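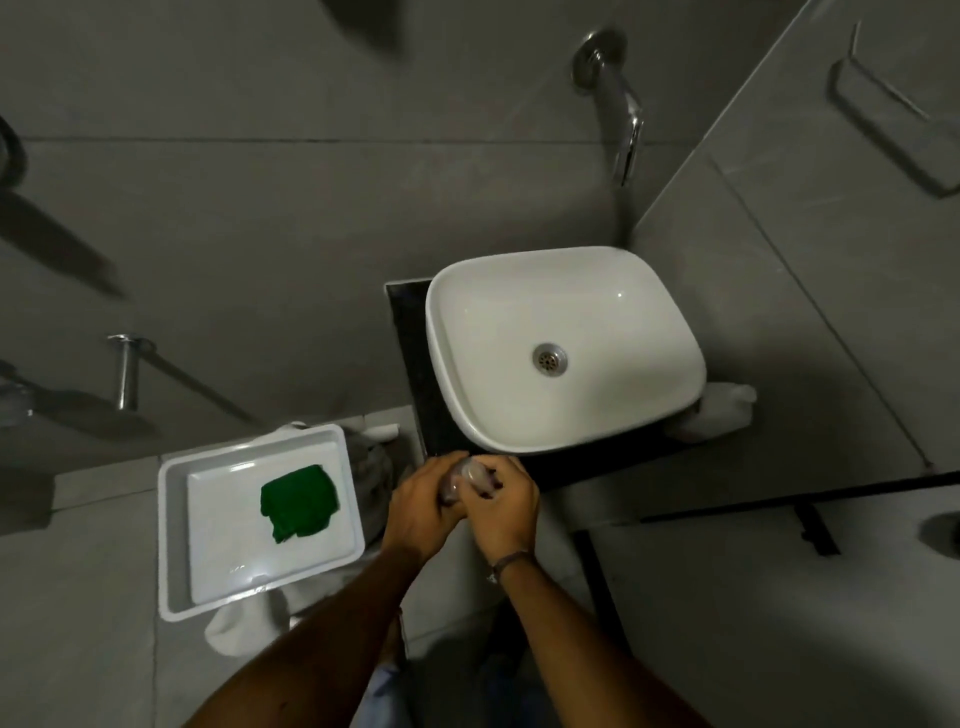

Small bottle, both hands, guest bathroom sink. The part of the job I keep trying to budget for.

OK, thread time. I run housekeeping for a little group of vacation rentals, and this spring I got handed the equipment budget and told to "look into robots." So I looked into robots. Buckle up, it's mostly spreadsheets.

First thing I learned is that "cleaning robot" covers a LOT of ground. There are floor scrubbers the size of a suitcase, there are vacuums, there are window things, and then way over on the other side there are the ones with arms that people get excited about. The prices don't even live on the same planet.

I had quotes from two places, Lencombe and Storthorpe. Lencombe sells you the machine outright and you pay for service after. Storthorpe wants to lease it to you, service included, and you hand it back at the end. I made 3 tabs: buy, lease, and do nothing. Please always make the do-nothing tab!! It's the one everything else has to beat.

Floors are the easy case. Our Ustarthorpe building has long tiled hallways and a big lobby, and a scrubber there would run every night while we're all asleep. I can put hours on that. I can put a number next to the hours. My boss likes numbers next to hours.

Bathrooms, though. Look at the one up top. Compact room, gray tile all over, glass shower partition on one side, sink sitting up on a dark slab. Tray and cloths down on the floor by the counter. Where exactly does a machine park itself in there? I took a tape measure to our doorways and wrote the widths on my arm because I forgot paper.

And that's before you get to the actual handling. Somebody holds a little bottle in one hand and works at the top of it with the other, and we do that kind of thing all shift long without thinking. I asked both reps about small bottles. One said it was "on the roadmap." I now have a column in my sheet called Roadmap and everything in it costs zero and is worth zero.

Also cloths! I never thought of cloths as a budget line until I started this. There's a bright green one folded in the tray in that picture and a white one tucked in next to the basin, and in our buildings every color has its own job. Any machine I buy either has to follow the color system or stay away from the cloths completely. I wrote that into the requirements in capital letters.

Stuff I missed on my first pass, in case you're doing this too: freight. Installing a proper outlet in the closet where it charges. Pads and brushes, which wear out faster than you'd like. Training time, for real people on real shifts, paid. A spare battery. The elevator (is it wide enough? go check, I'll wait).

The trial is the part I fought hardest for. Lencombe offered 2 weeks and I asked for 90 days. Two weeks gets you the honeymoon. I want to see it after someone has dragged a luggage cart into it and the lobby has had a rainy month. We met at 50 days, and I can live with that.

Somebody replied asking why I didn't just call Ozoliņš, and I did! Lovely people, they answered the phone at 7 a.m. They only do refurbished scrubbers, though, and the waitlist runs past our busy season. They're penciled in as plan B for the second building, and I'd be happy to end up there.

My crew's reaction, before you ask, was way more practical than mine. They wanted to know who empties the dirty water tank and whether it counts as part of somebody's rooms. Great question. It was not in my spreadsheet. It is now, with minutes beside it.

So the plan as it stands: one scrubber for the Ustarthorpe hallways and lobby, on trial, leaning toward buying. Bathrooms stay with people. Part of what's left in the budget goes to better caddies, more trays and a proper restock of cloths, which the crew has been asking for since way before I had this job.

I did leave a line open for next year labeled "bathroom equipment, revisit." No dollar amount. If a rep can show me a machine opening a bottle over a sink in a room that size, with the shower glass right there, I'll fill one in.

Request goes to the owners in March. If you've bought a scrubber for a small property, tell me what your pads cost you in the first year, because the figures I got from the two reps do not agree and I'd love a third!

Replies open for a while, I read them on lunch. Going to go measure an elevator.

Contact | © All posts belong to their author | Back to top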